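Bench assembler, small enclosures (part time, Falstead)

Cakumico is looking for one person to join the enclosure bench at our Falstead workshop. The post is part time, five mornings a week, and is open to people with no trade background. It starts in September.

The work is small and repetitive. You will fit lids to plastic boxes, fasten them with screws at the corners, check that each lid sits flat and put the finished box in a tray. A practised assembler closes about 123 boxes in a morning. You will not be asked for that in your first months.

All of it is done at white tables with a wall behind them. You bring what you need for the job within reach and keep the middle clear.

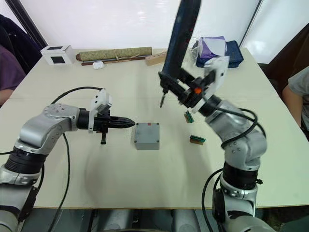

A grey box with its lid on, at the bench.

Most of our boxes go to Motico, who order in batches of 300 or 445. Batches are not mixed. When one is finished the table is wiped, leftover screws go back to stores and the sheet is signed before the next one is opened. We do not pay by the piece.
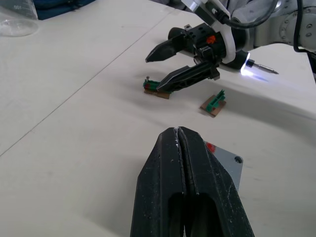

Trilok Bhardwaj wrote to us after the last advertisement: "You should say that the first fortnight is hard on the hands. I got used to it, but I would have liked to know. Also say that you can swap tasks after the break, as that was what kept me there."

Both points are fair. Tasks can be swapped at the break by agreement with the person next to you. Tell the bench lead if your hands or wrists ache.

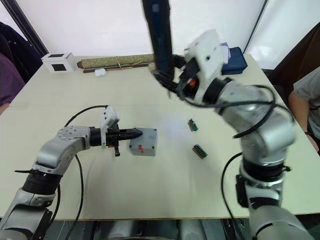

Training takes two weeks and is paid at the full rate. You will begin with lids only, then move on to complete boxes, and in the second week you will work from the batch sheet. We teach people to look at the outside of a box before they pick up a driver. A grey one with a slightly worn surface and red marks low on the front is fine for practice, but would be put aside if it turned up in a customer's batch.

You should be able to see fine detail, with glasses if you wear them, and follow a written sheet in English. You may sit or stand. Long sleeves must be rolled up at the bench and loose jewellery left in your locker.

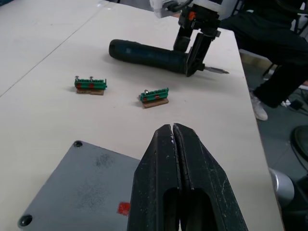 We also ask for patience with screws. They are put back upright in their holder when you stop, even for a short break, and a dropped one is picked up straight away. Applicants who have worked at the Zheng site can skip the first week of training if they wish.

To apply, send a short letter saying what you have done before and which mornings suit you for a visit. No CV is needed. Letters should reach the Falstead office by 25 March 2018. Visits last an hour and include a short try at the bench.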